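Gusel Tabletop Sorting Kit - review

Posted by Periklis Tzavaras, June 21, 2023

We bought the Gusel kit in March to collect demonstrations for a pick-up-and-bin task. It comes from Burnard, who sell mostly to teaching labs, and it replaced a box of odds and ends we had put together ourselves. I have used it for 36 sessions now, which is enough to say what works.

The kit has a brown mat, two bins, a small plastic dustpan, a pack of sponge pieces, a bag of rocks and a roll of liners. You supply the arm and the table. Setup takes 8 minutes once you have done it a few times. The printed guide is short and leaves out where the bins should go relative to the arm base, so we measured our own positions and taped the mat corners.

The mat is the best part. It stays flat, it doesn't throw glare into the cameras, and the colour stayed close enough between morning and afternoon sessions that we stopped adjusting exposure. Pale rocks show up well on it. The brown ones less so, and our first policy missed them often until we added more episodes with brown rocks near the edges.

The dustpan is a good choice of tool. The handle is long and narrow, and our gripper needed a strip of rubber on it before it would stop twisting under load. After that our operators could scoop and tip without much practice. The sponges are the hard part. They are light, they slide ahead of the lip, and some end up under the wrist where the head camera can't see them properly. I kept those episodes in. A data set with only clean scoops taught the arm very little about what to do next.

Liners are my main complaint. Black plastic folds differently every time you change it, and the shine confuses depth readings. Aguirre make a matte liner that fits the same bins, and I would pay extra for it.

We logged everything with Fisier, which tags each episode by operator and start layout. We have more than 1000 episodes, and I threw out 28 of them, mostly for dropped camera feeds. None were lost because of the kit itself.

Spare sponges are sold separately and are overpriced. Any kitchen sponge torn up by hand does the job, and the uneven shapes are useful for training anyway.

I would buy it again for the mat and the dustpan. If you already have bins you like, ask Burnard for the version without them.
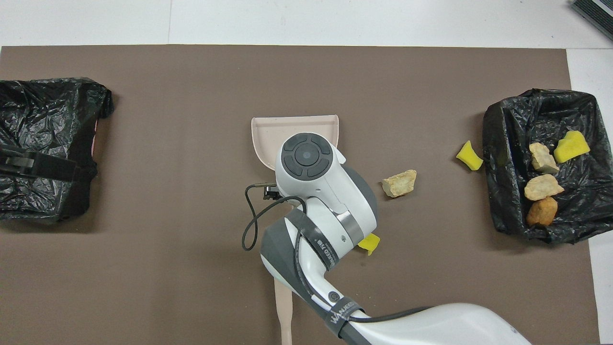
Partway through an episode, with rocks and a sponge piece in the right-hand bin and more still on the mat.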